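Hand-held gripper pair, pre-session inspection
Build: Hustar, shared workshop. Checked 11th January.

Marker cubes – no play in either mount. OK.
Finger closure, left – full travel. OK.
Finger closure, right – slight drag near closed. Pivot cleaned, retest after 100 cycles.
Fasteners – 3 screws on the right wrist plate retightened. Thread lock still to be applied.
Cycle counter – 1,315. Finger pads are due for replacement at 2,000.
Floor cables – keep clear of the operator's feet. Open item, carried over from November.
Tabletop – cloth to lie flat before bowls are set out.

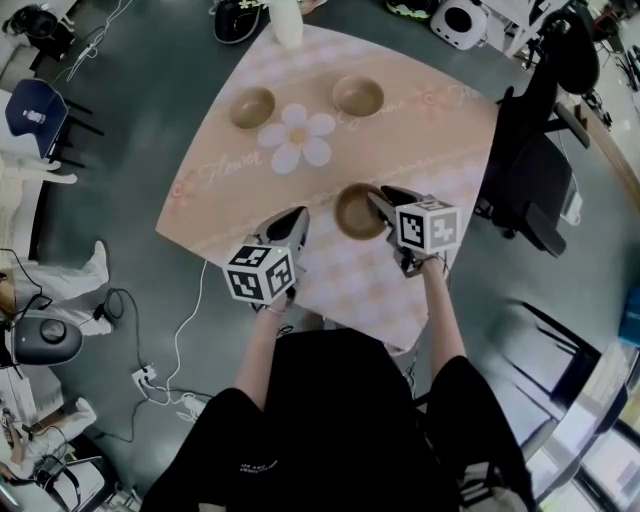

Retest of the right gripper to be entered on the same sheet.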